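2020-12-08

Woke before the alarm again and lay there listening to the radiator tick. Frost on the inside corner of the bedroom window. I put the old towel along the sill, which I should have done last week.

Oatmeal, coffee, then the bank thing on the phone. They had me on hold long enough that I washed the pan, dried it and put it away. The charge was mine after all. It was the 447 for the car, which I had written down in the other notebook and forgotten. I apologized to the woman and she was nice about it.

Worked at the kitchen table until lunch. Danang sent over the Kawaguchi drawings and wants them back marked up by tomorrow night. The stair is still wrong. I wrote "see my last note" on it and then felt bad and wrote the whole note out again, so he wouldn't have to go and look for it. Two of the sheets are the same sheet with different numbers.

Lunch was the end of the lentil soup with a heel of bread in it. There is one more tub in the freezer, and then I need to make another batch. Need onions, carrots, bay leaves. I have been saying bay leaves for a month.

After lunch I finally dealt with the trash and recycling under the sink. It had gotten to where the door wouldn't shut. I took everything out onto the floor and went through it. A lot of bottles, mostly water and the dark soda Aleksi drinks when he is here. Cans. The snack tubes I am never sure about, the cardboard ones with the metal bottom and the plastic lid. The leaflet from Lilwood says no to those unless you take the bottom off, and I tried with the can opener and cut my thumb a little. They went in the regular trash. Solomiia says her building takes them whole. We are two streets apart, but she has a different hauler.

The bottles I rinsed and stood upside down in the dish rack. Caps back on, because the leaflet changed this year and now they want the caps on. It used to be caps off. I had a whole jar of caps from before, so I threw the jar's worth out and kept the jar. Labels can stay on. I used to peel them and it took forever, and the glue never came off the sink.

The bottom of the old bin had something brown dried into it. I soaked it with hot water and baking soda and went at it with the brush. It came mostly clean but the crack on the side is worse, and it leaves a wet ring wherever it stands. I think it is done. It came with the apartment, so I can't complain.

Looked at new ones online for longer than I needed to. Panton has a steel one with a pedal that is far too much money for something that holds potato peels. I don't want a pedal anyway. I don't want a lid either, at least not for the recycling, as I only end up leaving it open. A plain round one would do, open at the top, light enough to carry down with one hand. I would like a color for once. Everything in this kitchen is white or gray and in December it gets to me.

Walked to the hardware store at three to see what they had. Cold and very still out. They had square ones in black and a tall one in a green I didn't like, and a line outside because of the limit on how many people can be in at once, so I was in and out. Bought light bulbs and a sponge. The man ahead of me was buying 10 bags of salt and they had to bring him a cart.

Melur called while I was walking home and we talked until my hand froze. She is doing the bins at her place too, three of them now, paper and containers and food scraps, and the boys put everything in the wrong one. She has taped pictures to the lids. I told her the round orange sort is what I want and she said to get two, as the next time I look they will be gone. She is probably right. She was right about the boots.
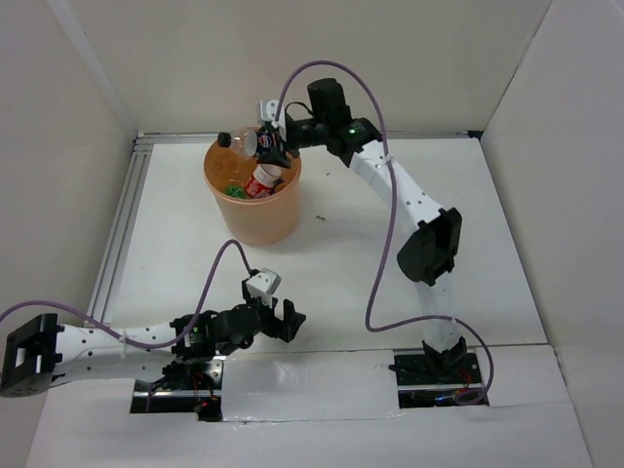
I don't have the space for two, though. Under the sink there is the pipe and the bucket that lives beneath the pipe, and what is left is one bin wide. The other would have to stand by the back door where the shoes are, and then the shoes would have to go somewhere. Iason said once that I should hang the shoes on the wall. He said it like it was an easy thing to do. I may measure tomorrow if I finish the drawings.

Took the bottles down before dark in a grocery bag. The blue container in the yard was nearly full and somebody had put a broken lamp in it. I took the lamp out and stood it next to the wall. My thumb stung from the cold so I put a proper bandage on when I got back up.

Supper was eggs and the rest of the cabbage. Watched half of a thing about canals. Solomiia texted to ask if I wanted to split an order from Bistero this weekend, the dumplings, and I said yes, and to get the sour cream. I owe her from last time as well.

Did the stair again after supper, with a pencil this time, and I can see what Danang is trying to do with the landing. It still doesn't work. Wrote him one more line and left it for the morning.

The cabinet door shuts now. Put the towel back on the sill before bed. Call the dentist. Bay leaves.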